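Tirkis Session Manager
Recording, calibration and dataset tooling for hand-held gripper demonstrations

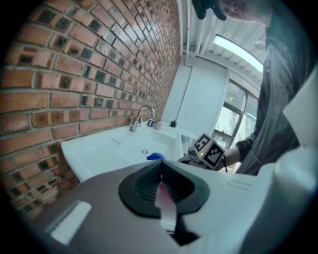

Tirkis is the session management software supplied by Iltent for teams that record manipulation tasks with hand-held grippers. It handles device pairing, calibration, recording, review and export in a single desktop application, and it stores every session in an open folder structure that may be read without a Tirkis licence. The software is intended for use in ordinary workplaces as well as in the laboratory. At a porcelain sink against a brick wall, for example, the wide-angle view from one gripper also takes in the second gripper and its marker cube, together with a ceiling light and a window in the background. Views of this type contain strong lens curvature and large differences in brightness, and the calibration and exposure modules have been designed with both in mind.

Calibration
The lens model is fitted from a printed target and saved against the serial number of the device. Dark corners outside the image circle are masked automatically. A calibration remains valid until the operator replaces it or the software reports that the residual error has passed the limit set for the project.

Marker tracking
Tirkis detects square fiducial patterns on one or more faces of a marker cube and reports the position of the cube relative to the observing camera. Where only one face can be read, the result is flagged as low confidence and the operator may choose to keep or discard it. Custom marker dictionaries are supported – these must be registered before the session is opened.

Recording and review
Streams from up to 20 devices can be recorded in one session against a shared clock. The review window displays paired views side by side, with tracking confidence shown on the timeline. Sections may be trimmed, labelled or excluded. Original recordings are never altered by these actions.

Masking of people
Faces and name badges can be blurred at the time of export. Organizations remain responsible for obtaining consent from any person who may appear in a recording.

Planning export
Reviewed sessions can be passed to the Kokkinos motion planner, licensed separately, or exported as plain trajectory files with matching video. Gripper opening width is included where the device provides it.

System requirements
Operating system: 64-bit Linux or Windows
Memory: 18 GB available to the application
Storage: 500 GB solid-state drive for the recording volume
Network: wired connection recommended
Ports: 2 USB ports for the licence key and calibration device

Licensing and support
Licences are issued per workstation and include updates for the licence term. Academic licences are offered to recognized teaching institutions. Installation and operator training are provided by Stotulico – bookings are made through the Iltent customer centre. The export format reference is available on request.

Page last revised Wednesday, February 24, 2021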